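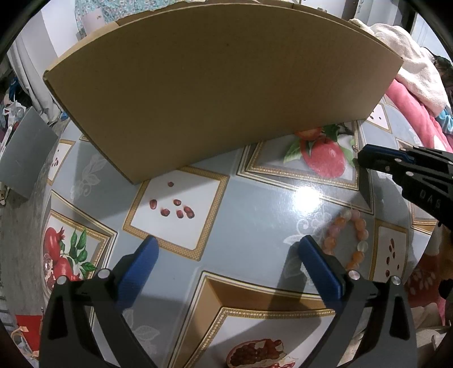 4.2 Fingertip pads on small, flexible objects

The second comparison looks at what the finger pads do when the object has no fixed shape. We used beaded bracelets on elastic cord, placed on a table next to an open cardboard box. The operator works with two hand-held grippers, one in each hand, and each carries its own camera. The task is to lift a bracelet from the tablecloth and release it inside the box.

Three pad types were tested: the smooth pad supplied with the gripper, a softer molded pad from Skonport, and a ribbed pad cut from Winum sheet. Jaw linkages, cameras and recording settings stayed the same throughout. Genalyn Maglaya operated the grippers for all trials, and Jonalyn Malabanan scored them afterward from the video. We collected 380 attempts and kept 294 after removing those in which tracking was lost before the jaws closed.

The smooth pad did well when both tips came down on the same bead. When they met on either side of a bead, the bead rolled and the strand slid out toward the open end of the jaws. The softer pad reduced this but was slower to let go over the box. The ribbed pad held the cord between beads, and it also tended to catch on charms. 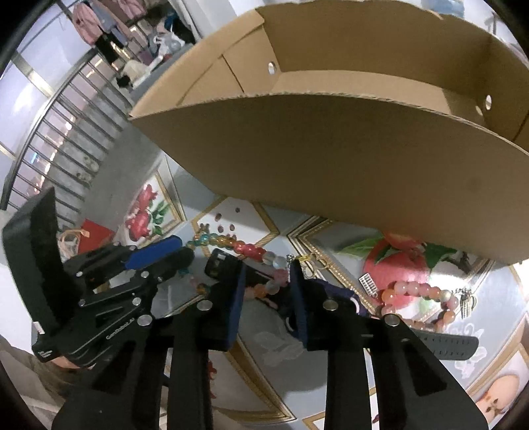
Cluttered layouts were harder for every pad. With several items lying close together or overlapping, the operator often used one gripper to steady a strand while the other closed on it. We scored these as a single attempt and noted which side made the final grasp. The jaws hide much of the object from their own camera just before contact, so the view from the opposite gripper was used whenever the contact point was in doubt.

Glare from the glossy tablecloth affected tracking more than we expected. Lowering the exposure helped, at the cost of detail on the dark linkages. The Girnach controller settings used for replay are given in Section 5.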